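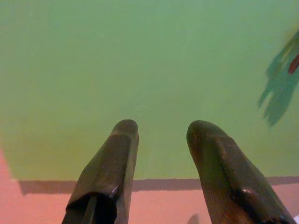 The Tusach shore path is open all the way around again, and I couldn't wait to tell you! As of Fri 17 April you can leave the ferry landing at Joubert, walk north with the water on your left, and keep going until you get to the old salt sheds at Sultano without once having to cut inland along the road. If you've been here in the past couple of years you know what that road section was like (trucks, no shoulder, one very long hill with nothing to look at but a gravel yard).

I walked the whole thing on opening day, Joubert to Sultano, with a sandwich and far too many layers. The fog was sitting right down on the water when I started and I figured I'd picked the wrong morning. By the time I got to the first set of steps it had pulled back past the point and the bay was that flat, milky blue it gets in spring. I took my jacket off, then my sweater, and carried both of them for the rest of the day.

So, what's new. The stretch that was closed is the piece under the bluffs, between the boat ramp and the cove that everybody calls Second Beach even though I have never found a first one. The old trail there slid, and for a long while there was just a fence and a sign telling you to turn around. Now there's a new set of stairs that goes up and over the bad part. I counted 56 steps going up, lost count once, went back and did it again, and I'm sticking with 56. They're wide and even, with a landing halfway where you can stop and pretend to look at birds while you catch your breath. I looked at quite a few birds.

At the top there's a railing and a bench, and the view from that bench is worth the trip by itself. You get the whole curve of the bay, the lighthouse rock way out to the west, and on the other side the orchards running back toward the hills. The poppies are out on the slope just below. I don't know how long they'll last, a windy week usually finishes them, so if flowers are your thing I'd come soon.

After the bench the path drops back down and gets sandy. It stays close to the water for the next mile or so, and at very high tide the waves do come up over the low spots. Check the tide board at the landing before you leave Joubert. I didn't, and I got one wet shoe out of it.

The full walk is 6 miles one way. I took most of the day over it, but I stop for everything. A couple who passed me near the cove (twice, they'd gone back for a hat) were planning to be in Sultano for lunch and I'm sure they made it. The surface is packed dirt for the first part, then the stairs, then sand, then a nice smooth boardwalk for the last bit into town. With a stroller or a wheelchair you can do the boardwalk end comfortably from the Sultano side, and there's a turnaround and a picnic table before the sand starts. The stairs are the only way over the bluffs, so the middle doesn't work on wheels, and bikes aren't allowed on any of it.

Getting there is easier than it used to be, too. The Tririnent, the little blue and white passenger ferry, is back on its spring timetable, with 4 crossings a day between Joubert and Sultano. That means you can walk one way and ride home, and I really recommend doing it in that order. I tried it the other way around last year on the part that was open, took the boat first and walked back, and spent the whole afternoon with the sun in my eyes. Walk first! Then sit up on the top deck with something cold and look at the shoreline you just covered. It seems so much longer from the water.

You buy tickets on board, and they take cards now. The last boat out of Sultano leaves before dinner at this time of year, so keep an eye on the clock if your car is in Joubert. There's a bus as a backup, but it goes the long way around through the hills and it makes me a little queasy. The later evening boat starts up again in July and runs until the summer crowds go home.

Parking at Joubert is the one thing I'd grumble about. The lot by the landing is small and on opening day it was full before I'd finished my coffee. There's a second lot up behind the ball field that almost always has room, and it's a pleasant five-minute walk down past the gardens. Don't park along the harbor wall, however tempting it looks. I saw three tickets on windshields that morning and one of them was on a car I'd been jealous of when I drove by.

Now, food, because I know some of you skipped straight to this part. There's nothing at all to buy between the two ends, so bring water and whatever you like to eat on a rock. On the Joubert side the bakery across from the landing opens early and does a very good cheese roll, still warm if you get there ahead of the first ferry. In Sultano you've got the chowder place on the pier, which had a line, and the taco window around the corner, which didn't. I had two fish tacos and a lemonade and sat on the seawall with my shoes off, one drying in the sun. The ice cream shop was still closed for the season, with a note on the door saying they'd be back soon. I've been reading that note for a month and I'm starting to take it personally.

If you want to keep climbing after all that, the lookout above Sultano is open as well. It's 585 feet up, on a steep trail that starts behind the church, and on a clear day you can see past the lighthouse rock to the outer islands. I skipped it this time, partly because of the shoe. I've done it before in the late afternoon and the light up there is lovely, all gold on the rooftops and the boats. Take a windbreaker, even if it feels silly down at the pier.

A few odds and ends I picked up along the way. Dogs are welcome on a leash the whole length of the path, except on the cove beach itself, where the birds are nesting. It's roped off and you'll see the signs. The tide pools just past the cove are great right now, and low tide is when you want to be there. I spent ages crouched over one pool watching a crab drag a piece of kelp from one side to the other, and then drag it back. Wear shoes with some grip if you're going out on those rocks, they're slick as anything. Restrooms are at both ends, and there's a new one at the boat ramp that was spotlessly clean on day one (let's hope). Phone signal drops out under the bluffs and comes back at the bench.

I asked at the landing about the cove overlook, the wooden platform that used to stick out over the rocks. It's still shut. They're hoping to have it fixed up this summer but wouldn't give me a date. You can get nearly the same view from the new bench, a little farther back and a lot higher up, and you'll probably have it to yourself on a weekday.

The weather for the next week looks like the usual for us, gray early and bright by late morning, with a breeze off the water in the afternoon. Good walking weather, in other words, and cool enough that the stairs won't bother you too much. I'm going back as soon as I can to see the sunset from the Sultano end, which means staying the night, and I've already got my eye on one of the rooms over the chowder place. They fill up fast on weekends in spring, so if you're thinking of doing the same, call ahead.

The path is free and open from sunrise to sunset every day. Tide times and the ferry timetable are posted side by side on the board at the Joubert landing, and there's a matching board at the foot of the pier in Sultano.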